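겨울 니트 정리, 침대 위에서 시작해요… 네른베르크 생활관 '옷 개기 모임' 새 단장

찬바람이 물러가고 나면 집집마다 가장 먼저 손이 가는 곳이 옷장이지요. 두툼한 스웨터를 어디까지 남겨 두고 어디부터 넣어야 할지 망설이다가 그만 봄이 다 가 버렸다는 이야기도 해마다 들려옵니다. 네른베르크(Nernberg) 생활관에서 겨우내 쉬었던 옷 개기 모임이 이번 일요일 다시 문을 연다는 반가운 소식이 들어와, 조금 길어지더라도 찬찬히 전해 드리려고 합니다.

올해 모임의 주제는 니트입니다. 그중에서도 두 가지 색을 이어 짠 도톰한 스웨터, 소매가 길고 목둘레가 넓은 옷을 어떻게 개어 두면 좋을지가 첫 시간의 내용이라고 해요.
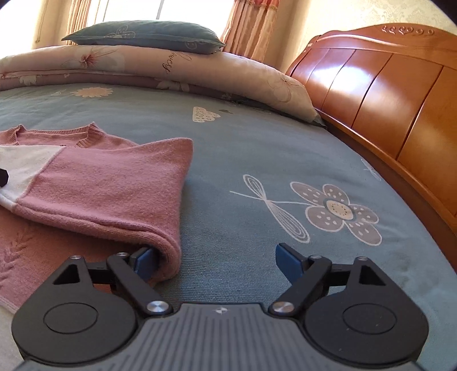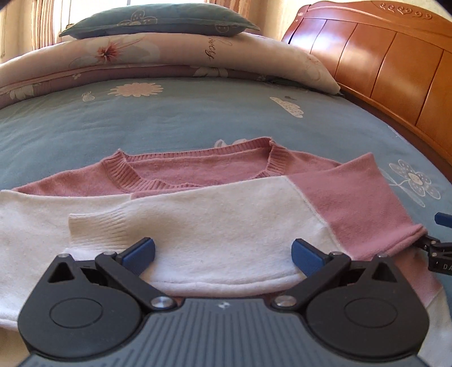 청록빛 무늬 시트 위에 놓인 분홍색 스웨터. 두 번째 사진에서는 긴소매 하나가 몸판 앞을 가로질러 접혀 있다.

모임을 이끄는 달리보르 시메크(Dalibor Šimek) 씨는 세탁소 시코라(Sýkora)에서 오랫동안 니트 손질을 맡아 온 분입니다. 시코라는 1903년에 문을 연 동네 세탁소인데, 어르신들 가운데는 결혼식 때 입을 옷을 그 집에 맡겼다는 분이 아직도 적지 않지요. 시메크 씨는 지난 시즌에도 강사로 나섰고, 그때 받은 질문을 공책에 빼곡히 적어 두었다가 이번 순서를 짰다고 합니다. 공책을 넘겨 보니 제일 많이 나온 질문이 "소매를 어떻게 해야 하나요"였다는군요.

"다들 몸판은 잘 접으세요. 그런데 소매에서 손이 멈춥니다. 길기도 하고 도톰하기도 하니까 어디로 보내야 할지 모르겠다는 거예요. 저는 일단 옷을 넓은 데 눕혀 놓고 천천히 보시라고 합니다. 탁자가 좁으면 침대가 제일 좋아요. 허리는 조금 아프지만요." 시메크 씨는 이렇게 말하며 한참을 웃었습니다.

그가 권하는 순서는 어렵지 않습니다. 먼저 침대나 넓은 바닥에 시트를 판판하게 펴고, 스웨터의 목둘레가 자기 몸에서 먼 쪽으로 가도록 놓습니다. 몸판에 잡힌 주름은 손바닥으로 가볍게 쓸어 주되, 잡아당기지는 않습니다. 그다음 한쪽 소매를 어깨선에서 꺾어 몸판 위에 가로로 얹고, 소맷부리가 말려 들어가지 않았는지 손끝으로 한 번 더듬어 봅니다. 반대쪽 소매도 똑같이 얹습니다. 밑단은 위로 한 번 올리고, 넣을 서랍이 얕으면 한 번 더 접습니다. 여기까지 하고 나면 대부분은 그만두고 싶어지는데, 시메크 씨는 이때 목둘레를 한 번 더 만져 보라고 당부합니다. 골지로 짠 넓은 목은 뒤쪽이 앞으로 넘어가기 쉬워서, 그대로 두면 다음 겨울에 꺼냈을 때 자국이 남는다고 해요.

색이 다른 부분을 이어 붙인 옷에는 요령이 하나 더 있습니다. 이음선을 접는 기준으로 삼고 싶은 마음이 들기 마련이지만, 어깨나 소매에 비스듬히 난 선을 따라 접으면 전체 모양이 틀어지기 쉽습니다. 시메크 씨는 이음선은 잊어버리고 어깨 끝과 옆선만 보라고 가르칩니다. 밝은색 부분은 되도록 안쪽으로 들어가게 개어 두면 서랍을 여닫을 때 때도 덜 탄다고 하고요. 물론 식구마다 개는 법이 다르고, 할머니께 배운 방식이 손에 익은 분은 그대로 하셔도 괜찮다고 몇 번이나 덧붙였습니다.

옷걸이에 걸어 두면 안 되느냐는 질문도 빠지지 않는데요, 가벼운 카디건이라면 모를까 무게가 있는 스웨터는 어깨가 늘어나니 개어서 눕혀 두는 편이 낫다는 것이 시메크 씨의 대답입니다. 상자에 넣을 때는 무거운 옷을 아래로, 보풀이 잘 이는 옷을 맨 위로 올립니다. 사이사이에 얇은 종이를 한 장씩 끼우는 분도 있는데, 시메크 씨 본인은 헌 베갯잇을 쓴다고 귀띔해 주었어요. 넣기 전에는 꼭 한 번 빨아서 속까지 말려야 한다는 말도 잊지 않았습니다. 한 번밖에 안 입었다고 그냥 넣었다가 봄이 지나 후회하는 분을 세탁소에서 숱하게 만났다고 하네요.

모임은 생활관 2층 테킬룸(Tekilum) 방에서 열립니다. 정원은 21명이고 참가비는 3000원입니다. 집에서 잘 개어지지 않는 스웨터를 한 벌씩 가져오시면 되고, 마땅한 옷이 없는 분은 빈손으로 오셔도 됩니다. 그날은 이웃 카페 카르콤(Karcombe)에서 보리차와 생강 과자를 내어 주기로 했으니 조금 일찍 오셔서 몸을 녹이셔도 좋겠습니다. 어린이는 보호자와 함께라면 자리를 따로 신청하지 않아도 됩니다.

한편 생활관은 지난 시즌 옷 나눔 행사에 모두 3149벌이 들어왔다고 밝혔습니다. 그 가운데 니트가 유난히 많아서 행사를 준비하던 분들이 저녁마다 둘러앉아 스웨터를 개었다고 해요. 이번 모임도 실은 그 저녁 자리에서 나온 이야기가 씨앗이 되었습니다. 처음에는 서로 개는 방법이 다르다며 웃고 떠들다가, 어느새 누구는 옆 사람에게 소매 접는 법을 배우고 누구는 목둘레 펴는 법을 가르치고 있더라는 것이지요. 기자도 그날 한 귀퉁이에 앉아 있었는데, 집에 돌아와 서랍을 다 꺼내 놓고 다시 개느라 밤늦게야 잠자리에 들었습니다.

두 번째 시간에는 목도리와 털모자를, 세 번째 시간에는 두꺼운 이불을 다룰 예정입니다. 이불 시간은 자리를 많이 차지하는 만큼 장소가 바뀔 수 있어, 정해지는 대로 생활관 게시판에 알린다고 합니다. 신청은 생활관 1층 안내 창구에서 받으며, 남은 자리가 있으면 당일에도 들어갈 수 있습니다. 시메크 씨는 모임이 끝난 뒤에도 잠시 남아 보풀이나 늘어난 소맷부리에 관한 상담을 해 줄 생각이라고 하니, 궁금한 점이 있는 분은 옷과 함께 가져오시기 바랍니다.

관련 소식
- 옷 나눔 행사, 올해도 12월에 열기로
- 시코라 세탁소 골목에 새 의자 놓여
- 카르콤의 생강 과자, 집에서 굽는 법
- 얕은 서랍과 깊은 서랍, 무엇을 어디에 넣을까
- 털실 자투리 모아 컵받침 만들기

네른베르크 생활소식 | 제보 및 문의: 생활관 1층 안내 창구 | ⓒ 네른베르크 생활소식. 무단 전재 및 재배포 금지 | 맨 위로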